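Nabila Tjoa
6 min thread · 2 min read

Desk sorting thread! I've been promising this one since January and I'm so pleased with how it's going, so settle in with a cup of tea.

1/ Rule one, borrowed from Tudur Skyrme: start with a pale surface. I used to sort on a dark mat and lost every black screw I owned. On white, even the tiny stuff shows up - and so does the dust, sorry.

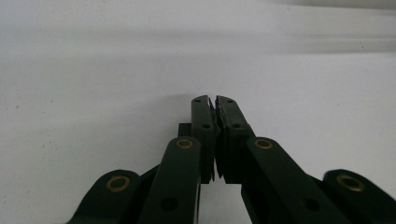
Dark green on white. Look how well it stands out!

28 likes · 2 reposts

2/ Rule two: don't buy the organiser first. I did it backwards for years (the Cestach trays, the Amska drawers, all lovely, all the wrong size). Tip everything out, make your piles, then go looking for a box that fits the piles.

3/ My pile list, if it helps anyone: pens that work, clips and pins, cables, batteries, and a "what even are you" pile. That last one always ends up the biggest and I love going through it.

4/ I'm completely sold on see-through boxes with an open top. Lids are where my good habits go to die! If I have to lift something off, I'll just put the thing down next to it. 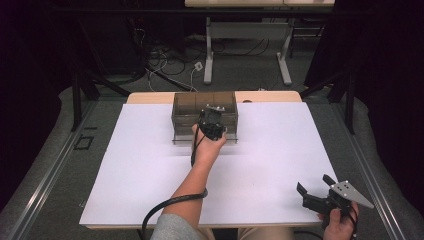

Yoga Entili replied that open tops are fine until you have a cat, and that hers had emptied 100 paper clips on to the rug before breakfast. She'd go for a lid on the small bits and leave the pens open.

5/ Fair point, Yoga, and I'm stealing that for anyone with pets. Lids for clips, open for pens!

6/ Last bit for tonight: put the box at the back of the table and keep the front clear. I used to have mine right by my elbow and knocked it over all the time. Moving it back took 2 seconds and I was far too happy about it.

7/ Cables tomorrow. I've got a whole drawer of them and I can't wait, send me your best tricks!

100 likes · 28 comments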